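Tovby Books, stockroom and shop floor: safety checklist with comments
Checked before the launch night of the thriller "The Kuroda Stairs"
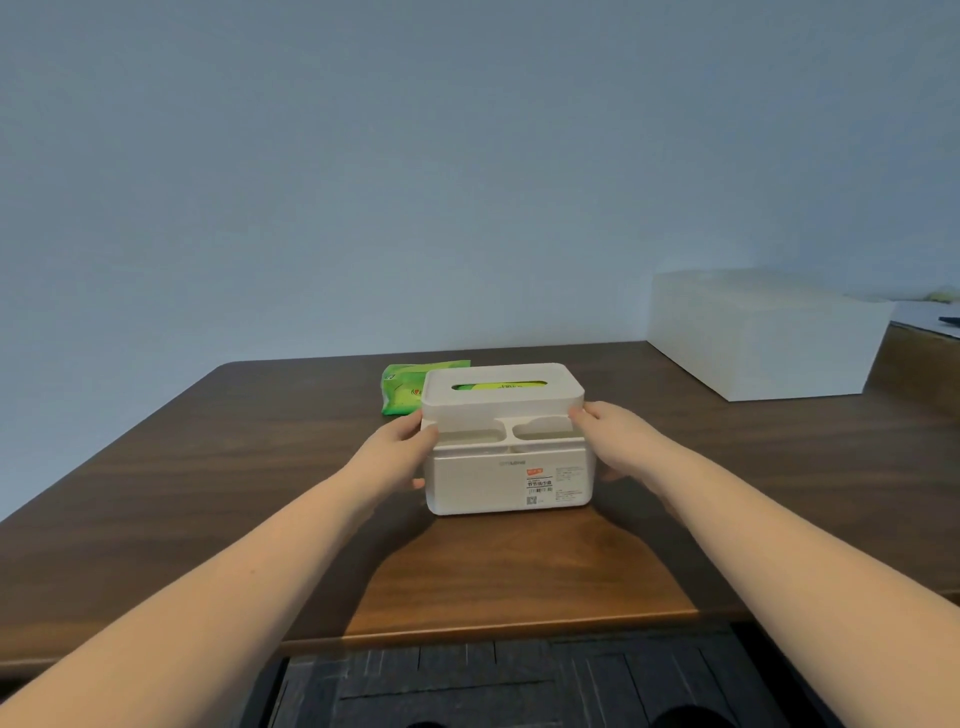
I write comments under each point so the evening team can read them without calling me. OK means I checked it with my own eyes. OPEN means it still needs work.

Date of check: December 15, 2023

1. Main entrance and door closer
OK. The door opens fully and does not hit the poster stand. Please keep the stand on the left side during the event.

2. Emergency exit behind Crime and Mystery
OPEN. Two boxes of the new Skusari paperbacks were standing in front of the exit. I moved them to the stockroom, but the floor tape is worn and people do not see the line anymore. New tape is ordered. Until it comes, no boxes and no chairs behind the last shelf.

3. Exit signs
OK. Both signs are lit. The one above the stairs is a little weak when the main lights are off, but it can be read from the cash desk.

4. Tall shelves, wall side
OK. All brackets are tight. I pulled each shelf by hand and nothing moved.

5. Tall shelves, middle of the room
OPEN. The Horror shelf leans forward slightly. The hardcovers were all on the top row, and this is too heavy for it. I put them on the bottom row and the small paperbacks on top. One bracket must be changed. Please do not use the top row for display, also not for the launch.

6. Ladder
OK. Feet are clean, the lock works. It goes back on its hook after each use.

7. Book tower for the launch
OPEN. The publisher, Tritell, sent a drawing for a tower with 200 copies. In my opinion it is too high for a room where people stand close together with drinks. I ask for 12 layers at most and the wide side down. The remaining copies can stay under the signing table.

8. Number of guests
OK. The shop floor is 1,840 square feet with the shelves. The guest list is within our limit. If more people come than are on the list, they wait outside until somebody leaves.

9. Cables for microphone and reading lamp
OPEN. The cable crosses the way to the restroom. It needs the rubber cover, which I found in the stockroom under the old catalogs. I left it beside the reader's chair. Whoever sets up the sound, please put it down first.

10. Special lighting
NOT ALLOWED as planned. Tritell would like the room completely dark for the first chapter, with one candle. I understand the idea, it is a frightening chapter and I enjoyed it very much. But no open flame near the books, and the stair lights stay on. A battery candle is fine.

11. Fire extinguishers
OK. 2 pieces, both full, seals not broken. The one by the cash desk was hidden behind gift bags and I have cleared it. Next service is in January.

12. First aid box
OK. Bandages and gloves are complete. The burn gel was past its date and is replaced.

13. Stairs to the basement
OK, with a remark. The handrail is firm. The third step is smooth from use, so carry only one box at a time. The basement is closed to guests during the reading.

Points 2, 5, 7 and 9 will be checked again before the doors open. Please write your initials beside each point when it is done, and leave the sheet in the folder at the cash desk.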